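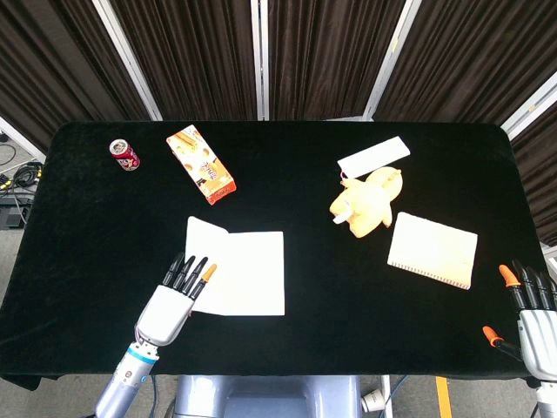 Can you get the smell out of hockey gloves without buying one of those special sprays?

Mostly, with a fan, some dish soap and more patience than the bottle asks for. The sprays cover the smell for an evening and leave the cause sitting in the palm.

I have played in the late skate at Clostham for years, and every season the locker room comes up with a new cure. I've tried most of them at home. A few work. The rest make your gear smell like a pine tree that plays defense.

Freezing

The tip that will not die. Put the gloves in a bag, leave them in the freezer overnight, and the bacteria are supposed to be gone. They come out cold and smelling of very little, I'll give it that. By the first intermission they have warmed up and you're back where you started. You also lose a shelf of the freezer.

Dryer sheets

Stuffing sheets into the fingers gets you two smells in place of one. Skip it.

Baking soda

Better than I expected, with limits. A spoonful in each glove overnight takes the edge off, provided the gloves are dry when you put it in. In a damp glove it turns to paste and you'll be picking it out of the seams until August. Shake it out outdoors.

Washing

Check the tag first. If the palms are real leather, wipe them down by hand and forget the machine. For synthetic palms I fill the laundry sink with cool water and a small squirt of plain dish soap, push the gloves under, squeeze them, let them sit for 30 minutes and rinse until the water runs clear. It takes more rinses than you'd think. Don't wring them. Press them in a towel, then stand them fingers up in front of a fan. No heater, no clothes dryer, no dashboard in the sun – all three stiffen the palms.

Drying racks

Here I have to admit I spent money. The Zarnell rack has pegs for the gloves and a bar for the pants, and it does the job. So did the broom handle across two chairs that I used before it. A rack makes you hang things up because it is standing there looking at you, and that may be all you're paying for. The Abdella version with the built-in blower was too loud for my basement, so it went back.

The bag

People scrub the gloves and drop them straight back into a bag that hasn't been opened to daylight in two years. Turn it upside down, shake out the tape balls, wipe the inside with soapy water and leave it unzipped. Mesh panels help a little. The little charcoal pouches from Grostico might help too, but I ran a pair for a whole season and couldn't tell you which month they were in there.

Shin guards and elbow pads

Same sink, same soap. Take the liners out if they come out. Close the hook-and-loop straps before anything goes in the water, or they will grab the liners and chew them up.

Skates get a dry towel along the steel and the insoles pulled out. Leave the hard guards off at home, since they hold water against the blades – soft covers are fine.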